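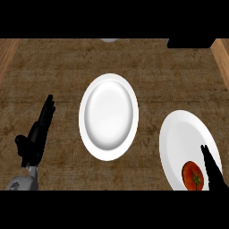 Last modified: April, by the Household and Tenancy section moderators

Brovlow Community Help > Household and Tenancy > Storage and removals

Storing furniture while away for work: self-storage unit or lock-up garage?

Posted by Nivaldo Sales

I would be grateful for guidance on the storage of household furniture in the Windon area. My employer is posting me interstate and the lease on my flat ends shortly before I leave. The new accommodation is furnished, so nearly everything I own will have to go into storage until I return. The length of the posting has not been confirmed. I have been told to plan for the winter at the very least, with an extension quite likely.

The goods are ordinary: a double bed and mattress, a sofa, a refrigerator, a front-loading washing machine, books, kitchenware and a brown timber dining table that was my grandfather's. The table is of no great value to anyone else, but it is the one item I would be sorry to see damaged.

I have two offers in hand. The first is a self-storage unit at Tse Storage, on the ground floor, with drive-up access and a monthly agreement. The second is a private lock-up garage beneath an apartment block in Windon, offered by the owner of one of the apartments. The garage is considerably cheaper and much larger than I require. It has a roller door and a concrete floor, and I noticed a slight smell of damp when I inspected it, although the owner says it has never taken in water.

I should like to know the following. Is the garage a reasonable choice for furniture and appliances? What should be put in writing with a private owner? Is my existing contents insurance likely to cover goods held in either place? I would also appreciate any advice on preparing the goods, as I have only ever moved from one flat directly into another.

Thank you in advance.

Answered by Windon Strata Office

Thank you for your enquiry. This office administers several apartment blocks in the district and receives questions of this type each year, commonly in the weeks before the end of the university term. The comments below are general in nature and do not replace the by-laws of the particular building, a copy of which you are entitled to ask the owner to provide.

Use of the garage. Many by-laws restrict a car space or lock-up garage to the parking of vehicles, or permit only incidental storage. Some also limit use to residents of the building. An owner who grants the use of a garage to an outside person may be in breach without being aware of it, and the owners corporation may then require that the goods be removed. You should ask to see the relevant by-law before paying any money. If consent is needed, it should be obtained in writing from the owners corporation by the owner, and a copy given to you.

Fire safety. Where storage is allowed, it is usual for fuel, gas cylinders, paint and solvents to be prohibited. Goods must not be stacked close to sprinkler heads, and must not obstruct pipes, meters or ventilation openings. Inspections may be carried out on notice. As you will be interstate, you should nominate a person who holds a key and can attend.

The agreement. We recommend that a private arrangement be recorded in a short signed document. It need not be elaborate. It should state:

the names and contact details of both parties
the location of the garage, including its lot or space number
the fee, the date on which it falls due and the method of payment
the period of notice to be given by either side
who holds keys, and the circumstances in which the owner may enter
what is to happen if the apartment is sold
what is to happen to the goods if the fee is not paid

Particular attention should be given to notice. A period of 30 days is common in arrangements of this sort, but it can be very short for a person who must return from another state to empty a garage. You may wish to ask for 90 days on the owner's side and 30 on yours. An owner who is confident of the arrangement will often agree.

Damp. This office cannot comment on a garage it has not inspected. We would note only that below-ground garages are seldom designed to be dry to the standard of a living area. The absence of flooding does not mean that the air is dry. A smell of damp on a single visit is a matter to be taken seriously, and a second inspection after heavy rain is advisable. Look for white, powdery deposits on the lower part of the walls and for rust on the roller door tracks.

Disputes concerning by-laws should be directed to the managing agent of the building and not to this forum.

Answered by Accounts and Bookings, Proletti Removals

We carry out removals into storage throughout Brovlow and Windon and can assist with the practical part of the enquiry. We have no interest in Tse Storage or in the garage.

On balance we would suggest the storage unit for these goods, and a smaller one than customers generally expect. The contents of a one-bedroom flat, properly stacked, occupy surprisingly little floor. Have the removalist or the facility estimate the volume from a written list before you sign for a size.

Refrigerator. Empty it, switch it off and leave it open for at least 2 days prior to collection – 3 is better if the freezer compartment was heavily iced. Wipe the seals. It should travel upright and be stored upright, with the door wedged slightly open. A closed refrigerator will be very unpleasant by spring.

Washing machine. Turn off the taps, drain the hoses into a bucket and run a spin cycle before disconnecting. If the transit bolts have been kept, fit them. If they have been lost, the manufacturer's service agent may be able to supply a set for the model. Leave the door ajar.

Mattress. Use a breathable cover and store it flat if space allows. Heavy plastic is suitable for the journey but should not remain sealed for months.

Sofa. Vacuum thoroughly, including under the cushions. Cover with a cotton sheet. Do not place boxes on it.

Dining table. Remove the legs if they are bolted, and tape the bolts in a labelled bag to the underside – on the underside only, as tape lifts old finishes. Wrap the top in a clean blanket. Please do not use cling wrap directly on timber. Stand the top on its long edge on a folded blanket, or lay it flat on battens, clear of the floor in either case. Do not apply oil or wax immediately before storage, as it will remain tacky under the wrapping and may take up the weave of the blanket. If the finish is already worn, leave it as it is and attend to it upon your return.

Books. Small cartons only. Pack flat or spine down, and fill the gaps with paper.

Raise everything on pallets or timber lengths and leave a narrow gap along the walls. Keep a passage to the rear. Customers often ask us to retrieve one item from the back, and without a passage the entire unit has to be unloaded at the hourly rate.

An inventory should be made on the day and signed by both parties. Number the cartons on two sides and on the top.

Answered by harbourside_reader

I had a garage like that and everything in it went mouldy, get the unit.

With regard to insurance, ring the insurer. Mine covered goods in storage for a limited time only and they wanted to be told the address beforehand. They would not cover the shared garage at all. The storage place will offer you a policy as well, but read what it says on mould and vermin before taking it up.

Further comment by Nivaldo Sales

I thank all three respondents. The by-laws have been requested and the owner has told me candidly that consent was never sought. I have therefore reserved a unit with Tse Storage on the monthly agreement. My insurer has confirmed that goods in a commercial facility are covered for the first 90 days, after which an extension must be purchased, and has asked for the inventory by email.

One matter remains. The facility permits a second authorised person on the account, and my sister is willing to act. If any member knows whether she must attend in person to be added, or whether a signed form will suffice, I would be obliged.

Further comment by Accounts and Bookings, Proletti Removals

Practice varies between facilities. Most that we deliver to will accept a signed form together with a copy of photo identification, but the gate code is normally issued only to the person at the counter. Please telephone the facility before you leave.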